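In defence of the clear bag

My neighbours in Skuncombe think that packing clothes is a matter of suitcases. For me it is a matter of bags, and I mean the simple transparent kind, with a closing strip on the top. I have used them for eight years and I would like to say why I think they are better than the beautiful boxes which every shop wants to sell us now.

The first argument is that you see what you have. When I moved here in June I had everything in fabric cubes from Nimera, in a very elegant grey, and each morning I opened four of them to find one pair of socks. A friend told me to write labels. I wrote them, and after two weeks the labels were lying, because I had put things back in the wrong cube. A clear bag cannot lie in this way. You put it on a white table and you know at once that it is the dark things, even if you are half asleep and have not found your glasses.
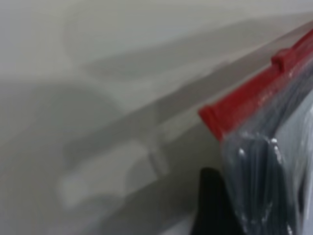

Red strip on top, dark contents below.

The colour of the strip is more useful than people believe. In our house red is for dark things and everything else can have whatever strip it likes. My family laughed at this rule, but they follow it.

I must be fair to the other side. Plastic is plastic, and I do not like that there is so much of it in the world. The cheap ones I bought first, 53 pence each from the market, became torn at the corners before the winter. The answer, I think, is to buy few and to keep them long. I have bags from the Szewczyk shop that have travelled with me on trains and ferries, and they are wrinkled like an old map, but they still close. I wipe them inside with a damp cloth and let them dry open over a chair.
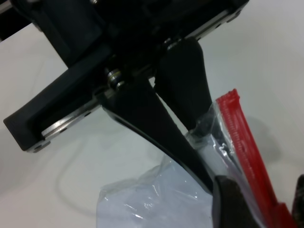
Then there is the question of beauty. I read in a magazine that visible storage makes a room restless, and that a calm home hides its things. Perhaps this is true for a person with a large cupboard. I have one shelf, 66 centimetres wide, and on this shelf the bags stand upright like books, which I find quite calm enough. My sister has a wardrobe from Ikia with many drawers, and she still telephones me to ask if she left her black pullover at my place.

My advice is to fold the clothes first and not to push them in. Press out the air slowly with the flat hand, from the bottom to the top, and close the strip only at the end. If it does not close, there is too much inside - take one thing out and do not fight with it. The plastic will be creased anyway, and there is no need to be ashamed of that when guests come.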